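About Cestura

Cestura looks after hand-held gripper rigs. We set them up, keep them in adjustment and repair them when something wears or breaks. The company has four people and one workshop, and we have kept it that size because the work is mostly done by hand at a bench.

Ilari Kuusisto started the business after years of servicing packaging machines. Oona Mäkelä joined him to take over calibration, and Veikko Eskola and Wayne Tunstall do the mechanical repairs. All four of us answer the phone.

What we work on

Most of our customers use grippers in pairs, one for each hand. The type we know best has two parallel fingers on a folding linkage, with soft pads where the fingers meet the object. It is a simple machine, but it has a lot of joints for its size, and each joint can loosen. When two grippers are used together, a little play in one of them shows up as a difference between left and right, and that is usually when people call us.

We work on the grippers themselves, their handles and triggers, their cables and the modules mounted on top. We do not sell grippers and we do not take a commission from anyone who does.

How a setup goes

A new pair takes us a morning if nothing is missing. We start with the linkage. Every pivot screw comes out, gets cleaned and goes back in with a small amount of thread lock, and then we open and close the fingers by hand to feel for tight spots. If the fingers are not parallel at full close, we shim the loose side before we touch anything else.

Next come the pads. They have to sit flat and face each other squarely. A pad that is glued on at a slant will hold a box well enough and then turn a round jar in its grip. We keep two grades of pad in stock and will fit either one. The softer grade wears faster.

Cables are last. We route them along the handle with enough slack for a full turn of the wrist, and we label both ends.

After that we handle things. We pick up ordinary objects of different shapes with each gripper, first alone and then with both working over the same tray – smooth metal cases, small jars, remotes, lids. We do this where the grippers are going to be used whenever we can, at the height and in the light the customer has. A bench test is fine for finding a bad screw. It says very little about how the pair behaves over a soft surface.
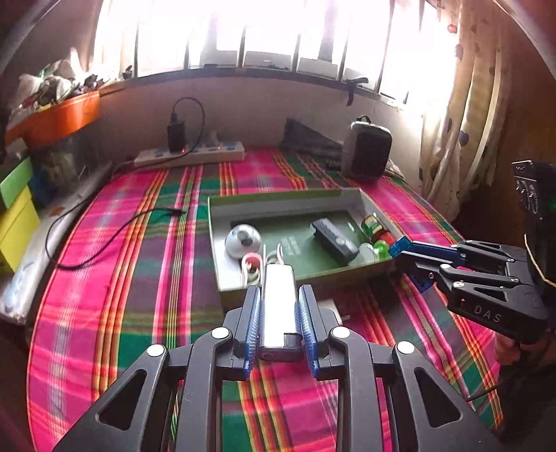 Onni Kokkonen wrote to us in December that he would have liked the pad check explained before we left, and that he only learned from our service sheet that the ridges should be brushed out after every 8 hours of use. He was right, and we now go through the sheet in person at handover. It is one page, printed on both sides.

Service and repairs

We suggest a service every 3 months for grippers in daily use. It covers the pivots, the pads, the cable ends and a closing check with feeler gauges. Grippers that are used less can go longer, but please look at the pads now and then. If the ridges have gone smooth in the middle, they are due.

For repairs, send us the whole unit with its cable. Wayne will not quote on a finger assembly that arrives without its handle, and Veikko has stopped trying to talk him into it. Please take the pads off only if they are already coming loose.

We keep spares for our own service customers first. Pivot screws, pads and linkage arms are on the shelf. Bodies and top modules have to be ordered, and we will tell you the wait before you decide.

Working with us

Our workshop is on the ground floor of the Lappalainen building, with the entrance from the yard. Drop-offs are from 8 in the morning. If the door is locked, ring the bell marked Cestura and give us a minute – the bench is at the far end.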